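Fullis Short-Stay Apartments
Operations meeting, August
Minutes taken by Yanti Chong

Present: Yanti Chong (operations, chair and minutes), housekeeping lead, laundry room lead, maintenance, purchasing, front desk, two of the morning cleaners.
Apologies: bookings. They sent written comments, which are under item 4.

The meeting opened at 2:10 p.m. in the breakfast room. Coffee was from the new machine and was felt to be an improvement. The main business was the Janell project, our own small look at which cleaning and laundry chores could be handed to a machine in the coming year and which couldn't. Everyone had been asked to look over the picture pages beforehand, and I am grateful that so many of you did.

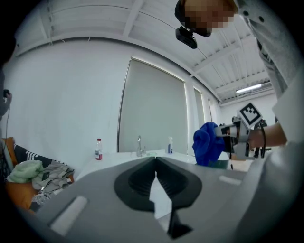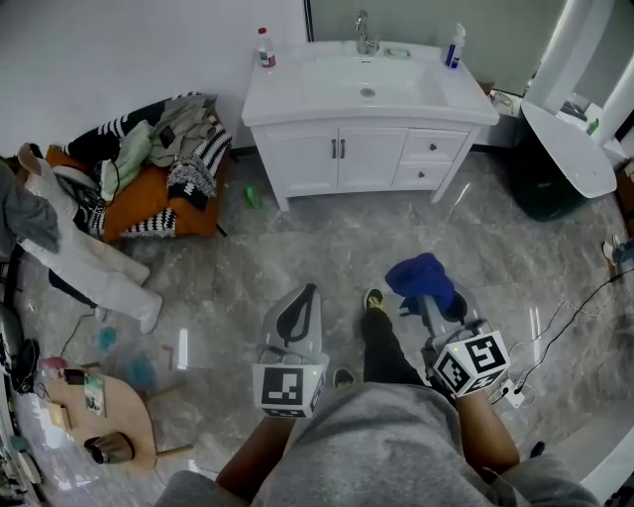
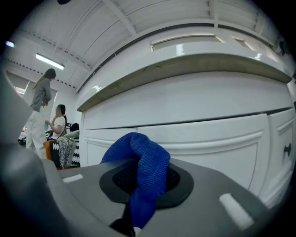 The blue cloth held in the hand-held grippers, three views.

1. Minutes of the last meeting

Agreed, with one correction from maintenance. The dryer that was taken out of service was the one nearest the door, and I had written the one nearest the sink. Sorry about that. The right dryer was repaired, so no harm came of my mistake.

2. What we mean by a chore

I had put this on the agenda thinking it would take five minutes, and it took most of half an hour, but I think it was the best part of the afternoon and I don't regret it.

The housekeeping lead began by saying that when a brochure talks about "cleaning the bathroom" it usually means one thing, such as going over the floor, and when she talks about cleaning the bathroom she means a great many small things done in an order that changes with what the last guest left behind. She asked us to think about the vanity in the second picture. There is a soap dish up there, and a bottle with a red cap in one back corner and a spray bottle in the other, and before anybody wipes that counter somebody has to decide what gets lifted, what stays put, and what is trash. She said a new cleaner picks that up in her first week without being told much, and she would like to know what week a machine picks it up in.

Purchasing said that was fair, but that we shouldn't hold out for a machine that does the whole bathroom. If something could do only the counter and only on an ordinary day, that would still be worth knowing about. The front desk asked what an ordinary day was. There was some laughter.

One of the morning cleaners then made a point I want to record properly. She said the hard part of a cloth is that it has no shape. A cup is the same cup each time you reach for it, but a cloth is bunched up one moment and hanging down the next, and you can see it in the pictures — crumpled in the first two, and bent over on itself like an arch in the third. When her own hand closes on a cloth she can feel whether she has one layer or several. She wasn't sure what the gripper knows about that. Maintenance said he wasn't either, and that he would put it to the suppliers as a question.

It was agreed that for the Janell list we will stop writing "bathroom" or "laundry" as single lines and break each one into the jobs people really do. The housekeeping lead will draft hers first and the laundry room will follow the same layout.

3. Hands and grippers

Maintenance spoke to this item. He had spent an evening reading up and was plainly enjoying himself, and he talked for quite a while, so what follows is shortened.

His main message was that a lot of the present effort goes into having people do the chore with grippers in their hands, so that a machine can later be taught from how the person did it. He found this encouraging. In his view the old approach was to have an engineer sit down and write out how a towel is folded, and anyone who has tried to explain folding a fitted sheet over the phone will know how that goes. (The laundry room lead confirmed that she has tried to explain it over the phone, to her son, and that it went badly.)

He drew our attention to the two fingers. With two fingers on each side, he said, you can pinch, lift, drag and let go, and it's surprising how much of our day is made of those. What he couldn't picture so well was wringing a cloth out, or getting a fingertip into the groove of a drawer front with raised molding like the ones in the third picture. He thought wiping flat surfaces would come well before wiping fancy ones.

The laundry room lead said she had tried something at home after looking at the pages. She took a pair of kitchen tongs in each hand and attempted to fold dish towels with them. The first was dreadful and the fourth was passable, and the thing she learned was that she kept wanting to lay the towel on the table and smooth it with the flat of her hand, and she had no flat of her hand. She ended up smoothing it with the side of the tongs. Several people said they would try this, and I did try it myself before writing these minutes up. I can report that corners are very difficult and that I put a small tear in a good towel.

The housekeeping lead asked what happens with a room where the guest's clothes are all over the furniture. In the second picture there is a striped blanket on the orange seat with other garments piled along with it, and white trousers going over the front onto the floor. Our rule is that we do not move guests' clothes unless they are on the floor, in which case we lift them onto the nearest chair, neatly. So what about trousers that are partly on each? She would lift them. She wondered if a machine would leave them, or fold them, or put them in with the linens, and she said the last one would cost us a guest. Nobody had an answer and it goes on the list of questions.

Cables on the floor were also raised. Maintenance noted that anything on wheels will have to deal with chargers and cords, which our guests leave everywhere, and that the floor machine we borrowed last year gave up on a phone cord in the first apartment it went into.

4. Comments from bookings (in writing)

Bookings wrote that guests have asked on a few occasions whether we use robots, and that the tone of the question varies. Some seem to hope so and some seem to hope not. They suggested that whatever we try should be tried in empty apartments to begin with, and that nothing with a camera on it should be in an apartment while a guest is staying there. This was supported by everyone in the room and is taken as settled.

5. The Fovent offer

Purchasing reported on the offer from Fovent for their Tamuno folding station. It would stand in the laundry room and fold bath towels only. The monthly charge would be $1,000, with the first month free if we take it before the end of the season.

The laundry room currently folds 250 bath towels on a full changeover day. The supplier says the machine will do 80 towels an hour, provided they are fed in one at a time, the right way up, with the label to the back. The laundry room lead asked who feeds them in. Purchasing said that we would. She then said, very kindly, that by the time she has picked a towel out of the basket, shaken it, found the label and turned it the right way, she has done the slow part, and the folding is three movements and a pat.

There was a good discussion of this. The second of the morning cleaners felt that we shouldn't be too quick to say no, as the folding is what gets people in the wrists by the end of summer, and a machine that did only the folding might still save somebody's wrists. The laundry room lead accepted that and said she hadn't been thinking of it from that side. Maintenance would like to see it run with our own towels, which are thicker than the ones in the supplier's film. Purchasing will ask for a visit.

No decision was made on the money.

6. So can they do it yet?

I asked each person to say where they stood, and we went round the table.

Housekeeping lead: floors in empty rooms, yes, today. Counters, not yet. Beds, she'd like to see someone try.
Laundry room lead: feeding and sorting, no. Folding flat things of one size, nearly.
Maintenance: wiping a clear, flat surface within a few years, and he expects to be surprised by something he hasn't thought of.
Purchasing: cautious, and would sooner rent than buy.
Front desk: would be delighted if a machine would carry clean linens up the back stairs, and does not see any on offer that does stairs at a price we could pay.
Morning cleaners: both said they'd be glad of help with the heavy and repeated jobs, and both asked that they be the ones to test whatever comes in. I thought this was very sensible and have written it into the actions.

For my own part I said that I came in expecting to be talked into something and have come out with a longer list of questions, and that I'm quite happy with that.

7. Actions

Housekeeping lead: draft the bathroom jobs list, one job to a line, including what gets moved before wiping.
Laundry room lead: the same for linens.
Maintenance: collect questions for suppliers (layers of cloth, wringing, grooves and molding, clothes half on the floor, cords) and send them out.
Purchasing: arrange a Fovent visit with our own towels in the basket, unsorted.
Morning cleaners: to be present at the visit and to do the feeding.
Yanti Chong: add the no-cameras-with-guests rule to the house procedures, and replace one towel.

8. Any other business

The front desk asked that the spare keys for the linen closet go back on the hook at the end of a shift. Maintenance asked for the lint screens to be cleared daily, both dryers. The banana bread was made by the laundry room lead and the recipe is on the board by the time sheets.

The meeting closed at 3:55 p.m. The next one will be held after the Fovent visit, once purchasing has a time for it.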